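Why Does a Bottle Roll Away?
Everyday Science for curious people aged 7 to 11

Have you ever put a bottle down on the table, turned round to get a biscuit, and heard a clunk behind you? You look back and the bottle is on the floor, heading for the fridge as if it had somewhere to be. Bottles do this. Tins do it too, and pencils, and oranges, and those little tubes of sweets. Books hardly ever do it.

So what is going on? Quite a lot, as it happens, and all of it can be found out with a table, a tablecloth and a plastic bottle. No goggles needed!

First, let's stand it up

A bottle standing up is resting on its bottom, or its base if we want to sound scientific. The base is wide compared with the neck, and all the weight of the bottle presses down through it. Give it a very tiny nudge with one finger. It rocks, then it settles back. Give it a bigger nudge and over it goes.

Scientists talk about something called the centre of gravity. It's a bit of a grand name for a simple idea. Imagine all the weight of the bottle squeezed into one single spot somewhere inside. As long as that spot is above the base, the bottle will rock back to standing. Once you have tipped it so far that the spot is out past the edge of the base, the bottle falls over. You can feel the exact moment it changes its mind if you tip it very slowly.

Now think about your own body. Stand with your feet together and lean to one side. You soon have to put a foot out, don't you? Your spot went past your feet. Stand with your feet wide apart and you can lean a lot further before it happens. Your base got bigger! This is why goalkeepers and people on buses stand with their legs apart.

Empty, full or a bit of both?

Here is a question to argue about before you try it. Which is easiest to knock over: an empty bottle, a full one, or one with just a bit of water in the bottom?

The empty bottle is very light, so even a puff of wind can send it flying. The full bottle is heavy and needs a good push, but its weight goes all the way up to the top. The one with a bit of water is the clever one. Nearly all its weight is down low, so it has to tip a long way before that imaginary spot gets past the base.

If you have ever seen somebody flip a bottle through the air and land it standing up, you may have noticed they never do it with a full one. They always leave some water in the bottom. The water sloshes about as the bottle turns, which slows down the spin, and then it all drops to the base for the landing. (Do this one outside. We tried it next to a bowl of soup.)

Now lay it down

Lying on its side, a bottle is a different creature altogether. It can't fall over any more because it has already done it. But now it can roll.

Rolling happens when something has a round side to travel on. The curved side of a bottle only touches the table along a thin line. Push it and the line moves to the next bit of the curve, then the next, and it costs hardly any effort at all. A book has a big flat side touching the table, so when you push it, it has to slide. Sliding is much harder work than rolling, and that is why people put wheels on suitcases.

Try pushing a bottle end first, so that it slides along the table with its cap in front like the nose of a rocket. Then push it sideways so that it rolls. You will feel the difference straight away! 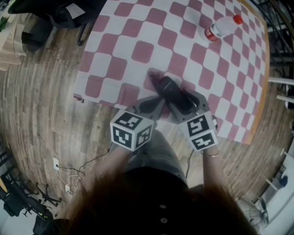 The invisible grip

The thing that makes sliding hard is called friction. It happens whenever two surfaces rub together. Look at a tabletop through a magnifying glass and you will find that it isn't nearly as smooth as you thought. There are little bumps and scratches and dips. The bottle has its own bumps and scratches, and the two surfaces catch on each other as they move.

A tablecloth changes things again. A woven cloth is made of threads going over and under each other, so it is all tiny hills and valleys. It's also a bit soft, and the bottle sinks into it ever so slightly. It's such a small amount that you can't see it, but the bottle has to climb out of its own little dent the whole time it is rolling. That takes energy, so it slows down and stops sooner.

Even the label on a bottle can make a difference. Paper and shiny plastic don't grip in the same way. And if the label only goes round part of the bottle, then that part is a teeny bit fatter than the rest.

Friction often gets grumbled about because it slows things down and wears out your shoes. But imagine a day without it. You couldn't walk, because your feet would slide about as if the whole world were an ice rink. You couldn't pick up a bottle, because it would slip straight out of your fingers. You couldn't even do up your buttons. Hooray for friction!

Why it never rolls in a straight line

Roll a bottle across a big table and watch where it goes. You probably aimed it straight at the other side, but it went wandering off in a curve. What a cheek!

The reason is the shape. Most bottles are fat in the body and thin at the neck. Imagine two people walking side by side round a bend and holding hands. The one on the outside has to take bigger steps than the one on the inside. A shape that is wider at one end does the same sort of thing. The wide end covers more ground with every turn than the narrow end does, so the whole thing swings round towards the narrow end.

You'll see this best with a paper cup. Lay it down, give it a gentle push, and it will go round in a circle. An ice cream cone does it beautifully as well, as long as there is no ice cream in it. A tin of beans is the same width at both ends, so it rolls much straighter. With a bottle it depends on which parts are touching the table, so each sort has its own way of wandering. Try all the ones you can find and see which is the worst at going straight.

Is your table really flat?

Sometimes a bottle starts rolling when you haven't touched it at all. That isn't a ghost, it's a slope. Lots of tables lean a little to one side, and lots of floors do too, especially in old houses. Your eyes can't spot such a small slope but a bottle can. Builders use a tool called a spirit level to find slopes, and it has a bubble in a little tube of liquid. A clear bottle nearly full of water will give you the same idea. Screw the cap on tightly, lay the bottle on its side, hold it still and look at the bubble of air at the top. If the bubble keeps creeping to one end, that end is probably the higher one. (The shape of the bottle can fool you, so turn it round and check again.)

The Great Bottle Roll

Time for the big experiment! It works at home or at school, and it is even better with a friend.

You will need:
One plastic bottle with a screw cap
A tray or a big flat book to make a ramp
Another book to prop it up
A tablecloth
A tape measure
Paper and a pencil
Water

Clear a good long space, on the table or the floor. Prop up one end of the tray with the book so that you have a gentle slope. Lay the empty bottle sideways at the top and let go. Don't push it, because your push will be different every time and then the test won't be fair. Measure how far it rolls from the bottom of the ramp and write it down.

Do it again a couple more times. The answers won't be exactly the same, and that's fine. Real scientists repeat things for just this reason.

Now spread the tablecloth flat below the ramp, with no wrinkles, and roll the bottle over that. On our kitchen floor the empty bottle got 124 centimetres before it stopped. On the cloth it only managed 40! Yours will be different because you have a different bottle and a different cloth, so don't worry if your numbers look nothing like ours.

Last of all, pour in 400 millilitres of water, screw the cap on tightly, and go again. Before you let go, write down your guess. Will it go further than the empty one, or not as far? Will it roll smoothly or wobble? Listen to it as well, because it makes a lovely glugging noise.

One thing to get right: only change one thing at a time. If you change the cloth and the water together and the bottle goes further, you won't know which of them did it.

What else could you test?

A towel. A wooden floor. A sheet of bubble wrap (very noisy, highly recommended). A steeper ramp made with 2 books. A round bottle against a square one, which sounds silly until you see what the square one does at the top of the slope. You could put rice in the bottle and see how differently it behaves from water. Put an elastic band round the middle and find out whether it rolls straighter or wobblier.

Pick up anything you drop or spill before you carry on, as a bottle on the floor is very good at rolling under somebody's foot, and wet floors have much less of that useful friction we were talking about.

Words to keep

Base: the part that something stands on.
Centre of gravity: the spot where all the weight of a thing seems to be.
Friction: the grip between two surfaces that slows down rubbing and sliding.
Fair test: an experiment where you change only one thing and keep the rest the same.
Slope: a surface that is higher at one end than the other.

Next time in Everyday Science: why does toast go hard and cake go soft?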